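Widwood users board > Practice and policy > Sim sign-off before door tasks go to hardware

hinge_pin
Started July 6, 2021

OK so I'm rewriting our house rules for door opening and I want opinions before I send them to Ermira Obradović, who has to sign them. Right now a policy needs 100 clean sim runs in Widwood before it gets near the real arm. Clean means no contact with anything except the knob. I think that's too loose and too strict at the same time, if that makes sense?

Stosent_Sue
Too loose how? A hundred runs in one room with one door tells you about that door. Is that the gripe?

hinge_pin
Yep, that's half of it. The other half is that we throw out a run when a finger brushes the backplate, and people brush backplates all day long.

mossback5
Gonna disagree. People have skin. If you let a brush slide in sim, somebody lets a scrape slide on hardware and then you're buying doors. We allowed light contact on Golow for three weeks in June and went right back to zero.

hinge_pin
Fair, but did you have a force limit, or was it just somebody eyeballing the replay?

mossback5
Eyeballing. I know, I know.

u_nyamweya
Upendo Nyamweya here, I did the checklist for Rind. Ours has a force limit and a second rule I like better – a reviewer has to look at the wrist view AND the body view before signing. Wrist only, and you miss what the other arm is up to. Body only, and good luck judging finger clearance at the knob.

Stosent_Sue
Two views per run, times a hundred? No way my people do that.

u_nyamweya
Not every run! We pull five at random, plus anything the logger flags.

hinge_pin
I like that a lot. Let me put up some stills from the task I'm writing the rules around so we're all arguing over the same thing. Wrist and body views are mixed together. 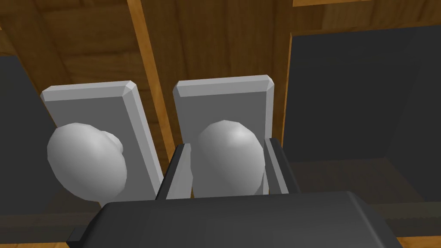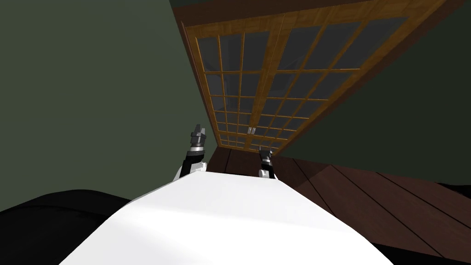
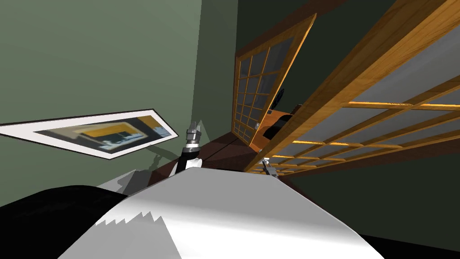
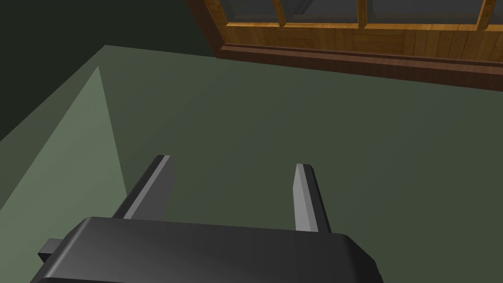 So my draft now says: open fingers on approach, force limit on any contact that isn't the knob, five random runs reviewed in both views, and at least three different rooms before anybody asks for hardware time. Zero contact stays for glass. I'm not budging on glass.

mossback5
Three rooms I can live with. Write the force number into the rule itself though, don't stick it in a config file where it drifts.

Stosent_Sue
And say who the reviewer is. If the person who trained the thing can sign it off, I'd vote no.

hinge_pin
Good catch, adding both. Reviewer can't be the author. Upendo, could you send me the Rind wording for flagged runs?

u_nyamweya
Sure, I'll dig it up tonight. It's kind of wordy, so cut whatever you want.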